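### 4.2 Grasp-state estimation on thin fabric

The planner assumes it knows whether each gripper is holding something. On rigid parts this costs us nothing: the jaws stop early, the encoder reports a gap, and everyone goes home. Thin knits are less generous. A single layer of ribbed fabric leaves a gap so close to zero that the original Prornosia estimator reported "empty" and opened the jaws to try again, dropping an item it had been holding perfectly well. The logs describe these episodes as recoveries.

We replaced the width threshold with a small classifier that reads the wrist view and the last 12 encoder samples from both arms. It outputs one of 6 joint states, of which the planner cares deeply about 2: held by one arm, and held by both. Training used 268 hand-labeled clips. Su-bin Seo labeled all of them and has asked that the word "sock" be kept to a minimum in the remaining sections.

Two kinds of input still cause trouble. The first is dark fabric between dark jaws, where the only strong edges belong to wear on the fingers. An early version of the network learned those scratches very well and could identify which gripper it was looking at with great confidence, a question we had not asked. The second is paper. A label runs along the fabric, has far more contrast than anything else nearby, and does not stretch. Figure 3 has both problems at once. 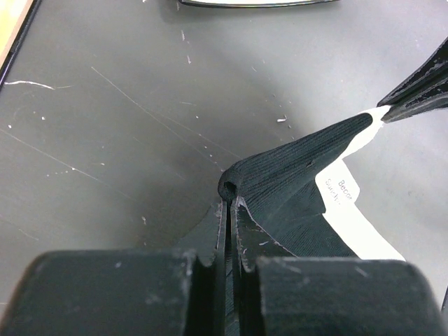

**Figure 3.** Wrist view with a black knit item stretched between the two grippers. The white label follows the fabric up to the far gripper; part of the printing is legible ("Beco"). Correct state: held by both.

### 4.3 Tension control during the two-arm hold

Once the estimator reports a two-arm hold, the Delholm controller takes over and limits the distance between the wrists. We treat the fabric as a spring, which it resents. The stiffness estimate is reset at every new grasp, and the planner may not release either arm until the estimator has returned the same state on consecutive updates.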